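07/09/2023

Mending pile, again

I finally went through the jeans on the closet shelf. Seven pairs, and only three still fit anyone in this house. The others will be cut up for patches, apart from one I promised to Mimoza for her quilt — she likes the darker denim.

Hems come off first, then the back pockets. I keep the zippers if they still run. The legs get opened along the inside seam and pressed flat, and I do that part sitting down with the radio on.

It took most of Thursday evening. I still haven't found my good seam ripper, so I used the small one from the travel kit and it was slow going.
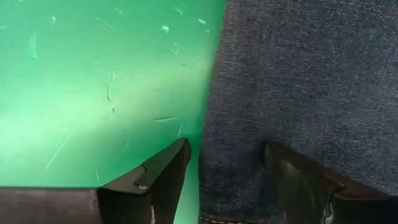 Dark blue denim up against scuffed green plastic.

Next up are the shirts with missing buttons. Ekrem has two in there he keeps asking for.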